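Mug tree or hooks? Setting up a small counter
Kitchen Corner > Storage and Tidying

marshgate_lil
Hello all! We moved to Hulville in September and I've finally got my little side counter to where I can find things, but I'm going back and forth on the mug tree. It takes up room I could use for chopping, and my sister (who has opinions) says to put hooks on the wall and be done with it. What do you all do?

rawiri_pirihi
Keep the tree! I put hooks up in our old place on Makance and regretted it every time I hit my head on a mug. You can pick a tree up and move it when you need the space. My wife still brings up the plaster.

tansy989
Sorry Rawiri, I'm with the sister. I'd lose the tree and the dish rack both. Dry the plates, put them away, and wipe down once. My counter is 30 inches wide and I couldn't live with all that standing on it.

rawiri_pirihi
Well, some of us like a plate where we can reach it, Tansy! A wooden rack is a lovely thing to have out.

marshgate_lil
Oh, I do love the rack, so that one stays. I'm less sure about the corn basket, which is pretty but only ever seems to hold two ears, and I'd like the toaster oven to have a bit more breathing room. Anyway, you can see what I mean better than I can explain it:

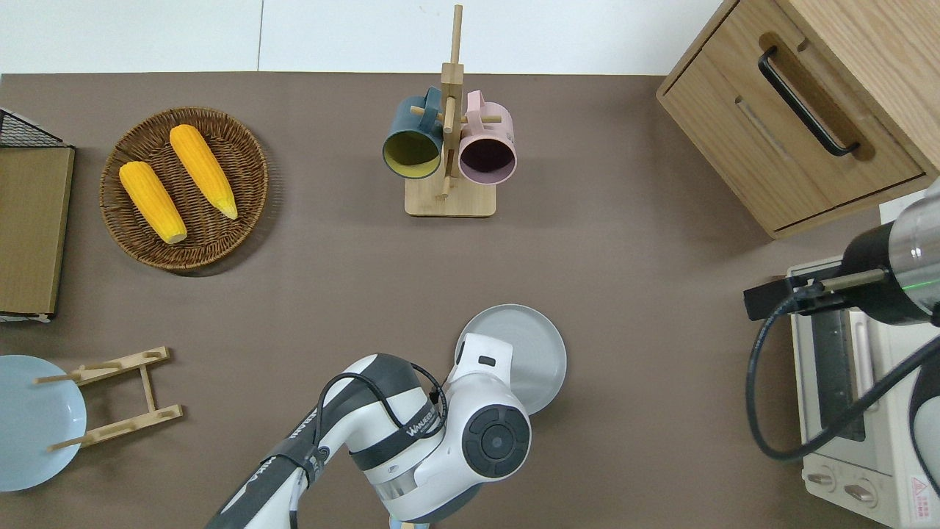
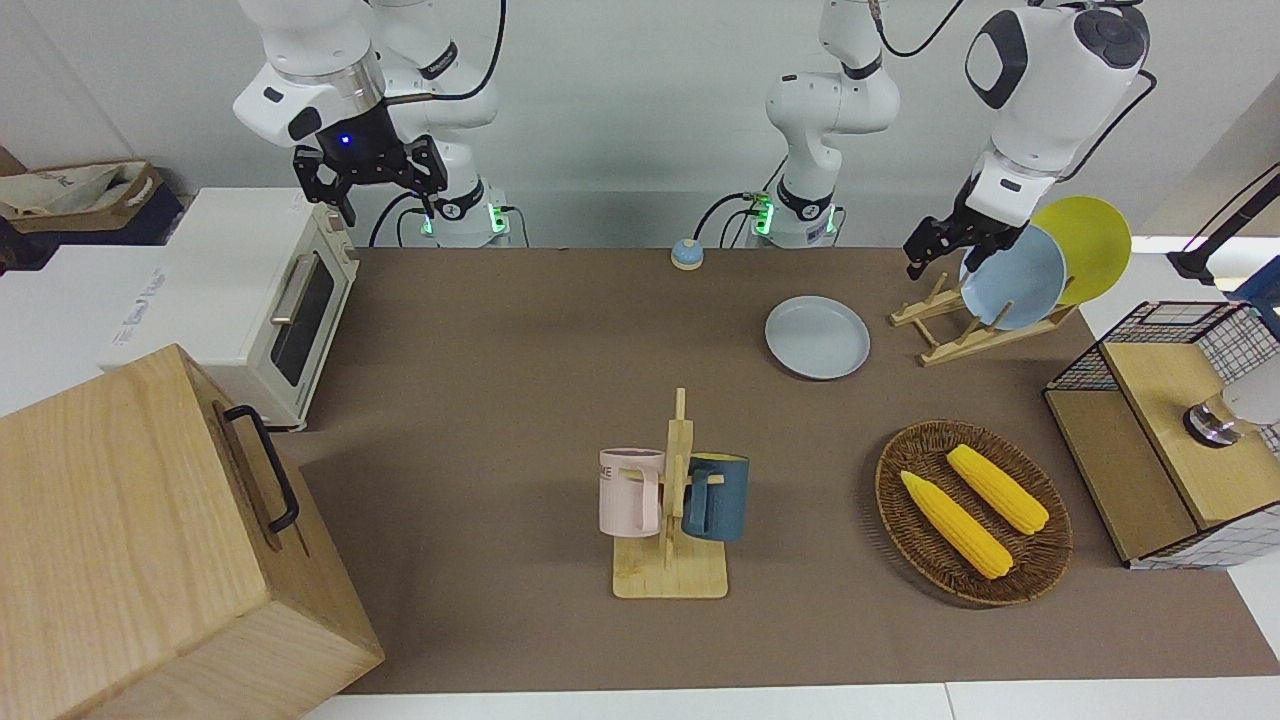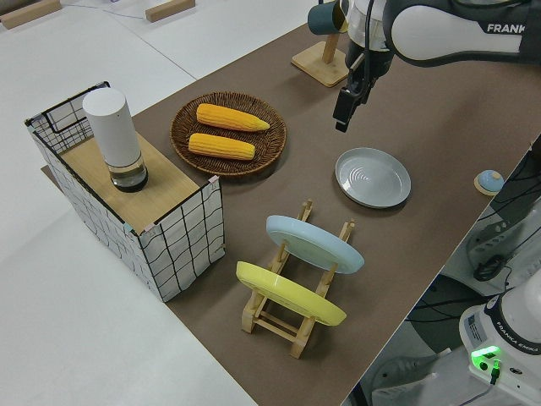

I was thinking the mugs could go inside a cupboard if I cleared out the baking tins, but then I'd have to find a home for the tins, and you know how that goes, one shelf leads to another and suddenly it's midnight. Mrs. Đỗ next door keeps hers in a drawer on a folded towel, which I'd never have thought of.

tansy989
A drawer is fine if it's deep. Measure your tallest mug first. And give that toaster oven space on all sides whatever you decide, the manual should say how much.

rawiri_pirihi
Still voting tree. Try a week without it and see if you miss it?

marshgate_lil
All right, a week in the drawer it is! I'll go hunt for a towel.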